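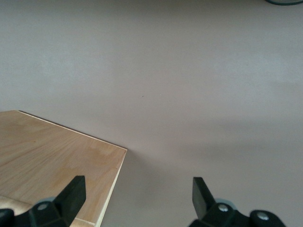
Ticket: Pre-run surface rule, Dekbridge cell 2
Queue: Ilum cell standards
Status: Open, pending rule text
Opened: Wednesday, 8:40 a.m.

Reported problem
The Plisovell checklist says "work surface clear before start." Day shift reads that as no parts inside the reach area. Evening shift reads it as wiped down as well. Run 84 was stopped over a dark speck and a board corner in the wrist view, and the two shifts logged it under different codes. We need one reading.

Log
9:15. Pulled the checklist. The word "clear" is not defined anywhere in it. The Phelan cell guide uses "clear" for objects and "clean" for debris. Suggest we copy that.

9:50. Checked the stop code list. Code 4 covers foreign objects and has no lower size limit, so a speck counts the same as a board. Evening shift applied it correctly as written.

10:30. Draft rule, for comment:
1. Fingers open and empty before the surface check.
2. Any board or fixture not on the job sheet comes off the table.
3. Wipe the table at shift start and after any food-type part.
4. Specks alone are logged as a note and do not stop the run.

11:20. Question from evening shift about wrapped parts. The job sheet lists the toy bread roll but does not say whether the wrapper stays on. 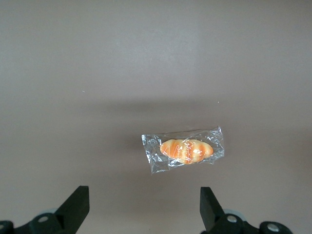
Clear film throws glare back at the wrist camera, so the sheet has to state the packaging. Proposed line: "Part presented in wrapper, one per pick, nothing else within the fingers' path." If the sheet does not say, the operator asks before starting.

1:10 p.m. Limit for logged notes set at 700 characters in the form. Fine for this use.

Next steps
Day shift to comment on rule 4. Recode run 84 once the wording is agreed. Keep the old checklist posted until then.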